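From: Jovita Olvera
To: westalia-quilters list
Date: May 15, 2025
Subject: Re: [westalia-quilters] Sorting scraps before the Arriaga weekend

Marianna Zawadzka wrote:

> I have two grocery bags of scraps that I keep moving from one side of
> the room to the other. Jovita, you said in January that you had a
> system. Could you write it down for the list? I would like to get mine
> in order before the Arriaga weekend so I don't end up cutting new
> yardage for things I already have in pieces.
>
> Also, does anybody still have the Fistia block pattern? The one with the
> narrow border. My copy has coffee on page two.
>
> Marianna

Marianna,

System is a big word for it, but I have kept it up for 7 years and I can find things, so I'll write it out. I don't sort by fabric line or by designer. I tried that with the Wumetow prints and ended up with a pile for each and no idea what was in any of them.

1. Press first

I used to sort first and press later, and I did most of the sorting twice. A crumpled piece looks bigger than it is. Do a stack in the evening, no steam, and trim off the loose threads while you are at the board. Anything with selvage still on it, cut the selvage off now. If you save selvages, put them in a bag of their own and don't let them back in with the rest.

2. Cut to size or let it go

I keep four sizes of square: 5 inch, 3 1/2, 2 1/2 and 2. Strips stay strips if they are at least 1 1/2 inches wide and longer than my forearm. Whatever is left after that goes in the bag for stuffing pet beds. The shelter on Hill Street takes them if the cover has a zipper. I know some of you use crumbs smaller than 2 inches and I admire it, but I have never once gone back to mine.

3. Box the small pieces

The squares go in divided boxes with a lid that latches, one size to a box, lights at one end and darks at the other. Mediums are a judgment call. I squint at them and put them wherever they look right that day. Get a box with a handle if you take it to sew-ins.

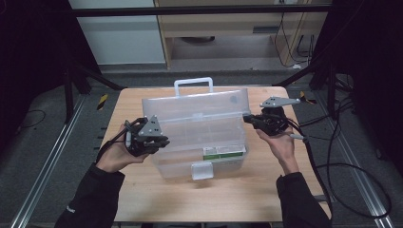
4. Label by size only

Write the cut size on masking tape and stick it to the short end, where you can read it with the boxes on a shelf. I used to write colors too and they were wrong within a month. Strips don't go in boxes. I hang mine over a pants hanger in the closet.

5. Keep a count of the 2 1/2 inch ones

This is the only size I count. A row of the lap quilt takes 20, and when I get to 60 of one color family I stop cutting that color until I have used some. At the moment I have 63 blues, so if anyone is short on blue, write to me off list and I'll bring them to Arriaga.

For two grocery bags I would plan on a few evenings for the pressing and one long afternoon for the cutting. Put a new blade in before you start. I waited too long last time and had to go back over every other cut.

On the Fistia pattern: I have it, but mine is the older printing with the wrong measurement for the side triangles. The correction was sent to this list a while back and I penciled it in. I can scan both pages on Saturday if you don't mind my handwriting. If somebody has the later printing, please speak up, as that would be easier for everyone.

One question of my own. Is the cutting table at Arriaga the tall one again, or do we need to bring bed risers? My back would like to know before I pack the car.

Jovita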